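Filed under: Datasets > Books and Print > Condition and Grading

Gellosside Used Book Grades
README

A table of condition grades given to secondhand books by people who sell them. It covers 162 books, bought over one spring from shops and market stalls in Fedley and Pistdale. Every book had a grade from its seller before it was bought, and every book was graded again afterward by people who hadn't seen the first grade.

I put this together because I don't trust the word "Good." I don't trust "Very Good" much either. After a year of working with the table I trust both a little less, but please don't take the table as proof of anything bigger than itself. It is a small set from two towns, and one person chose the books.

What is in it

grades.csv has one row per grading. Each row gives a book ID, a grader ID, the grade, and whether the grader saw the price. Seller grades are in the same file with the grader ID set to S, which seemed clever then and now mostly causes trouble when you group by grader. Filter S out first.

books.csv has one row per book: binding type, page count, decade of printing, and a short free text note on spine, corners and page edges. The notes are mine. They vary with my mood and I wouldn't feed them to anything that expects consistent wording. "Slightly bumped" and "bumped" overlap.

sellers.csv is nearly empty. It has town, shop or stall, and nothing else. Some sellers asked to be left out by name, so I left all of them out.

How the grading was done

There were 18 graders. Most work or used to work in the trade, and the rest are steady buyers who think they could. Each was given a printed copy of the five-step scale and asked to use only that. Several ignored it and used plus signs. I dropped the plus signs. If you think a plus sign carries information, the raw sheets are kept and you can ask for them.

Books were graded closed first, then open. Page edges get most of the attention in the closed pass, and this is where graders disagree most. One person's "light toning" is another person's reason to go down a full step. Paper color under a warm lamp looks worse than under daylight, and I didn't control for that until the second half of the work. The column light_fixed tells you which half a row came from. I would use only the rows marked yes for any claim about edges.
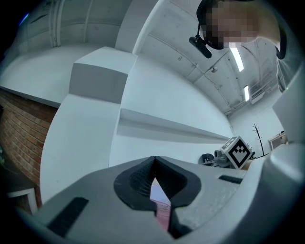
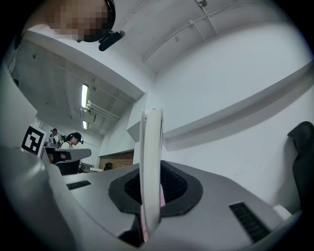
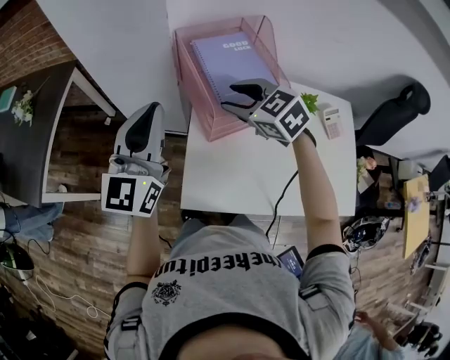
Last changed: July

Things that are wrong with it

The sample leans heavily toward cheap books. Nothing over 30 dollars is included, and people who deal in costly books grade with far more care, or at least say they do. Don't stretch the results to rare book sales.

Thick books are thin on the ground. I stopped buying anything long after the first few weeks for no better reason than my shelves. Only a handful run past 200 pages by a wide margin, so the apparent link between page count and spine wear should be left alone. I have seen it quoted once already and I wish it hadn't been.

Seller grades may have been written years before I bought the book. A book graded "Fine" and then left in a sunny window isn't the seller lying. It isn't a correct grade either. The table can't tell those two cases apart, and neither can I.

Handling is the other problem. Each book passed through many hands during the project, and books graded late had more wear than books graded early. The order column lets you look for this. Eylül Keskin ran the check for me and found a small drift downward in paperbacks. She thinks it is real. I think it could be graders getting tired and cranky. We haven't settled it, and the file supports either reading.

What I would and wouldn't use it for

It is fine for teaching people how to measure agreement between graders, and for practice with messy ordered data. It might help a shop that wants to rewrite its own scale.

I wouldn't train a grading tool on it. I was asked to by someone who wanted to price stock from a phone, and the answer is still no from me, though the license doesn't stop you. With graders this far apart, a tool would just learn to say "Good."

I also wouldn't use it to compare Fedley with Pistdale. The Fedley books look worse, but I bought them at the end of a market day, when the decent ones had gone.

Versions

The first version had the Gökçe shelf in it, a batch from a private collection. It came out because all of those books had been graded by their owner, who was also one of the graders. Book IDs weren't renumbered, so there are gaps. If your copy has no gaps, you have the old one.

Corrections are welcome if they come with a book ID. General remarks that grading is subjective have been received and noted.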